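[teleop-data] Re: 양팔 핸드오버 에피소드에서 그리퍼 타이밍 불일치

보낸 사람: Kofi Agbenyega
받는 사람: teleop-data 목록
제목: Re: [teleop-data] 양팔 핸드오버 에피소드에서 그리퍼 타이밍 불일치

수요일 오전에 올라온 메일에 대한 답입니다. 인용부는 필요한 만큼만 남겼습니다.

> Masidon 셋을 재생해 보면 왼쪽 그리퍼가 열리는 시점이 오른쪽 그리퍼가
> 닫히는 시점보다 앞서는 에피소드가 섞여 있습니다. 영상으로는 물체가
> 떨어지지 않는데 action 열만 보면 떨어져야 맞습니다. 400개 중 73개가
> 이렇습니다. 라벨링 스크립트 버그인지, 조작자 습관인지, 아니면 제가
> 열을 잘못 읽고 있는 건지 알고 싶습니다.
>
> 그리고 휴대폰 정리 태스크의 시연 지침이 v2에서 v3로 바뀌면서 "두 대를
> 한 번에 잡아도 됨"이라는 문장이 들어갔는데, 이게 의도된 변경입니까?
> 정책 학습 쪽에서는 물체 하나당 파지 하나를 가정하고 있었습니다.

73개 중 임의로 10개를 골라 원본 로그와 대조했습니다. 라벨링 스크립트는 문제가 없습니다. 원인은 두 가지가 겹친 것입니다.

첫째, action 열에 기록되는 값은 리더 쪽 트리거의 명령값이고 팔로워 그리퍼의 실제 개도가 아닙니다. 조작자가 왼손 트리거를 풀기 시작하는 순간 명령값은 바로 내려가지만, 팔로워는 속도 제한 때문에 뒤따라갑니다. 실제 개도는 observation 쪽 gripper_pos에 있습니다. 이 열로 다시 비교하면 골라낸 10개 모두 닫힘이 열림보다 먼저입니다.

둘째, 좌우 리더의 타임스탬프가 각자의 수신 스레드에서 찍힙니다. Lusevville 스테이션은 두 스레드가 같은 클럭을 쓰지만 Brollmont 스테이션은 7월 업데이트 전까지 그렇지 않았습니다. 업데이트 전에 기록된 에피소드는 좌우 오프셋을 추정해서 보정해야 합니다. 보정 스크립트는 저장소의 tools/align_lr.py이고, 사용법은 파일 머리 주석에 있습니다. 인자 --ref는 left로 고정해 주십시오. right로 두면 카메라 쪽 정렬을 다시 해야 합니다.

두 번째 질문은 의도된 변경이 맞습니다. v2 지침으로 시연할 때 조작자들이 겹쳐 놓인 휴대폰을 억지로 한 대씩 분리하느라 재시도가 많았고, 재시도 구간이 그대로 학습 데이터에 들어갔습니다. v3는 겹친 상태 그대로 집은 다음 공중에서 반대쪽 팔이 접근하는 방식을 허용합니다. 케이블이 물린 채 집는 것도 허용합니다. 파지 단계의 상태는 다음과 같습니다.
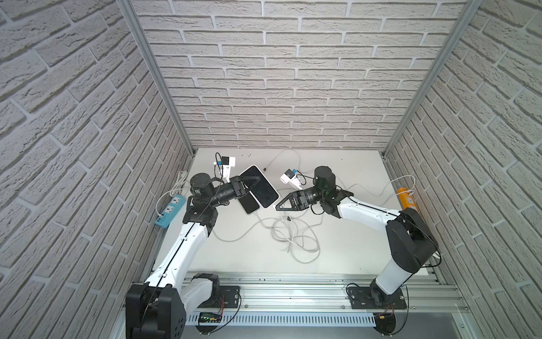 그림 1. 왼쪽 그리퍼가 휴대폰 두 대를 겹쳐 잡고, 오른쪽 그리퍼는 끝을 벌린 채 조금 떨어져 있는 상태. 큰 쪽 휴대폰에 흰색 충전 케이블이 달려 있음.

v3 지침에서 이 상태는 pre_transfer로 표시합니다. 시작 조건은 한쪽 그리퍼가 물체를 물고 있고 반대쪽 그리퍼가 열려 있으며, 두 그리퍼 끝 사이 거리가 설정값보다 작은 것입니다. 조건은 좌우 대칭이므로 반대 방향으로 넘길 때도 같은 라벨을 씁니다. 물체가 몇 개인지는 조건에 들어가지 않습니다. 따라서 파지 하나에 물체 하나라는 가정은 로더에서 빼야 합니다. object_id가 정수 하나에서 리스트로 바뀌었으니 파서가 여기서 먼저 죽을 겁니다.

시연하는 분들께 따로 부탁드릴 사항입니다.

1) 받는 쪽 팔을 먼저 세우고 나서 접근시키십시오. 두 팔을 동시에 가운데로 몰면 손목 쪽 케이블이 링크에 걸립니다. 걸린 채로 계속하지 말고 에피소드를 폐기하십시오.

2) 받는 쪽 그리퍼를 닫은 뒤 트리거를 반 박자 유지하고 나서 주는 쪽을 푸십시오. 위에 적은 명령값과 실제값의 차이 때문에, 이렇게 하면 어느 열로 학습해도 순서가 뒤집히지 않습니다.

3) 충전 케이블이 팽팽해지면 물체를 더 들지 마십시오. 힘 피드백이 없는 리더에서는 손으로 느껴지지 않으니 화면으로 확인해야 합니다. 손목 카메라보다 고정 카메라 화면이 판단하기 쉽습니다.

4) 화면이 어두운 휴대폰 두 대가 겹치면 손목 카메라에서는 경계가 거의 구분되지 않습니다. 어느 것이 위인지 모르겠으면 메모 칸에 unknown을 쓰십시오. 추측해서 적은 값은 나중에 걸러낼 방법이 없습니다.

직접 교시(팔을 손으로 잡고 움직이는 방식)로 이 태스크를 찍어도 되느냐는 문의가 전에 있었는데, 양팔 핸드오버에는 쓰지 않습니다. 한 사람이 양쪽 팔을 잡으면 몸이 고정 카메라를 가리고, 두 사람이 나눠 잡으면 타이밍의 분산이 커집니다. Valdovinos 쪽에서 시도한 직접 교시분은 별도 디렉터리에 있고 기본 학습 목록에는 포함되지 않습니다. 중력 보상 파라미터를 맞추는 용도로만 쓰십시오.

전체 셋 3,136개에 대한 재정렬은 이번 주 안에 돌려 두겠습니다. 끝나면 매니페스트 해시를 이 스레드에 올립니다. 그 전까지는 gripper_pos 기준으로 필터링해서 쓰시고, 73개를 임의로 삭제하지는 말아 주십시오. 삭제하면 인덱스가 밀려서 제 쪽 대조표와 맞지 않게 됩니다.

한 가지 아직 확인하지 못한 것이 있습니다. 대조한 10개 중 두 개에서 gripper_pos가 닫힘 직후 몇 샘플 동안 같은 값으로 고정됩니다. 물체를 물어서 멈춘 것인지 버스에서 패킷이 빠져 이전 값이 반복된 것인지 전류값 없이는 구분이 안 됩니다. Brollmont 스테이션에서 전류 로그를 남기고 계신 분이 있으면 알려 주십시오. 에피소드 번호는 개별 메일로 보내겠습니다.

Kofi Agbenyega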